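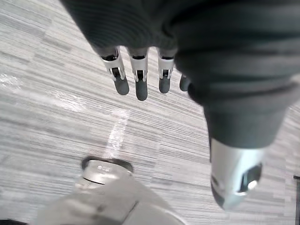 Gray stripes underfoot at Dredstead, on a Wednesday morning.

Brenda Sugden will talk about carpet for as long as you let her, and I was happy to let her. She chose the gray stripe for the big room at Dredstead after taping samples to the floor and walking over them in her socks for most of March. The plain gray looked like an office, she says. The stripe gave the room a direction – you come in through the door and your eye runs straight to the far wall.

It's a wonderful floor! Gray can be gloomy, and I've lived with a couple of gray carpets that were. With pale wood on top of it, though, the whole thing warms up, and the wood is where Yevhen Boiko comes in. He builds under the name Stelmakh, and he likes his boards light, yellowish and left alone enough that you can follow the grain with a finger.

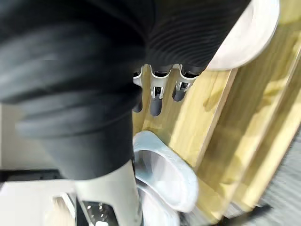 He runs his boards in parallel with raised edges and shallow recesses between them, an arrangement he has been fiddling with for years. "A flat top is where things slide," he told me. "Give them an edge and they stay." Sugden wanted something that could be used hard and wiped down in a minute, and she got it for $865, delivery included. Boiko made 2 trips with the van and stayed for lunch both times.

I asked whether she'd change anything. She'd have ordered more carpet, for a start, because the leftover piece is too short for the hallway and the stripe has gone up in price. Otherwise she's busy looking at white accessories, anything round and smooth, to set against all those straight lines. She has over 139 of them saved on her phone, and she showed me every one before I left for the train.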